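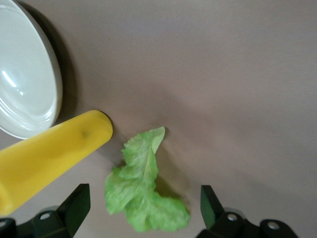 One arm, two fingers, and a wrist camera the size of a postage stamp

November 16, 2018

The arm lives on the end bench at the Billton shared workshop, past the lathe, next to the sink that doesn't drain. Its builder would like me to know it isn't finished. It wasn't finished in July either, when we first spoke, and back then it couldn't hold a spoon.

"It's a hobby that got out of hand," the builder says. No name please, the day job doesn't know how much time this takes. Fine.

We talk standing up. There's one stool and it has a power supply on it.

So why food? "Because it's awful stuff to pick up. A block is a block. You can do blocks in a weekend and feel clever. Then you try a leaf and the thing has no proper shape, it folds, you can't say where the middle is."

Lettuce was the low point, apparently. The fingers come in from either side and there's hardly anything there to close on. "I had it set to grip until it felt something. With a leaf it never feels anything. So it just shut, hard, and dragged the lot across the table."

The fix was dull. Two evenings going through the Losari board's settings, one line changed. Now the fingers stop at a set gap and the arm lifts anyway. Sometimes there's a leaf in there, sometimes not. Out of 20 tries last month, 16 came up. The builder has these in a notebook, in pencil, with swearing in the margins.

The arm itself is a kit, or was. Zenau sold it as a desk arm for schools. The base and the first two joints are still theirs. Everything from the wrist down has been replaced, some of it more than once. The current fingers are version 5. "One to three were too round. Four snapped. We don't talk about four."

And the camera? Looks straight down past the fingers, so whatever the arm is going for sits in between them. I ask if a second camera up on the wall wouldn't be easier.

"Everyone asks that. Yes, probably. But then you've got two views to line up and I've only got so many evenings. I wanted it to see what it's about to touch, that's all."

Breakfast is the current job. Not a whole breakfast – just toast, from the toaster to a plate.

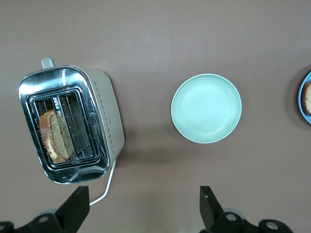 The toast set-up at Billton, from the wrist camera. One slice in the toaster, green plate still to be filled.

The shiny top gives trouble. Chrome throws the light back and the software takes the bright patches for edges, so it'll aim at a reflection with total confidence. The builder has tried a desk lamp, no lamp, tracing paper over the window. Tracing paper is winning.

Then there's the slot. Bread in a slot only gives you the top bit to grab, and the fingers have to come down square or they hit metal. "I've got a good feel for that noise now."

Is it dangerous? A bit of a frown. "The toaster's not plugged in for any of this. I'm not daft. I did the toast at home and brought it in a bag."

Money. The kit was second hand, the motors came out of a box at the Chow swap meet, 22 quid for the lot and most of them worked. The rest is plastic and time. A proper gripper from a catalogue would of cost more than the car, I'm told, though I have seen the car.

Other people in the workshop are used to it by now. They've stopped filming it at any rate. One of the woodworkers asked if it could pass him things, and for a while it did, quite well, until the cable at the elbow went. That cable has been redone with more slack. It now catches on the vice if the arm swings left, so the arm doesn't swing left.

What's next, I ask, with my coat half on.

"Butter," then a long pause. "No. Plates first. It can't do a plate by the rim yet, it tips them. Then maybe butter."

The workshop is open most evenings and visitors can come and watch, but ring the bell twice becuase the extractor is loud. The builder is already back at the laptop, scrolling for something, and says bye without looking up.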